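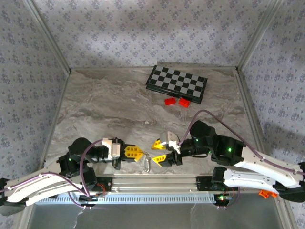

3. Spielecke aufbauen

Gilt für die Tischecke Rudari mit Klappbrett. Vorher Abschnitt 2 (Eckprofile, Tapete) fertig machen, sonst kommt man hinten nicht mehr dran.

3.1 Platte abwischen. Feuchtes Tuch, kein Scheuermittel. Bei dem Marmormuster sieht man Krümel schlecht, also einmal mit der flachen Hand drüber.

3.2 Schachbrett ganz aufklappen und flach auf den Tisch drücken. Steht eine Seite hoch: noch mal zu, Scharnier prüfen, wieder auf.

3.3 Brett nach hinten, Richtung Rückwand. Leicht schräg ist ok. Muss nicht mittig liegen.

Achtung: Nicht gegen die Tapete schieben. Die Kante scheuert, und das blasse Lavendel verzeiht nichts. Abstand zur Wand rund 4 cm.

3.4 Die roten Klötze vor das Brett legen, flach auf die Tischplatte. Nicht aufs Brett! Nicht stapeln. Die Richtung ist egal, sie dürfen auch verdreht zueinander liegen.

Hinweis: Ersatzklötze bei Raltmont bestellen, Lieferzeit 10 Tage. Andere Größen passen nicht in die Schachtel.

3.5 Licht einschalten und kurz auf die Felder schauen. Schwarz und Hellgrau müssen vom Sitzplatz aus klar zu trennen sein. Spiegelt es, Brett ein Stück drehen – meistens reicht das schon.

3.6 Figuren erst jetzt auspacken, falls gespielt wird. Sonst bleiben sie im Beutel.

Abbauen

1. Klötze zuerst weg, zurück in die Schachtel.
2. Brett leer räumen, zuklappen. Finger aus dem Falz.
3. Platte noch mal abwischen, trocken nachreiben.

Vorsicht: Brett nie an einer Hälfte hochheben. Immer beide Seiten greiffen, das Scharnier hält sonst keine 6 Monate.

Flecken auf der Tapete nur trocken abtupfen. Reste von der Rolle hat Mohcine Amrani, bitte vorher fragen.

Fehlt was oder ist was kaputt – Zettel an Hanane Benkirane, mit Abschnittnummer. Weiter mit Abschnitt 4, Aufbewahrung.

Stand: 22. Dezember 2018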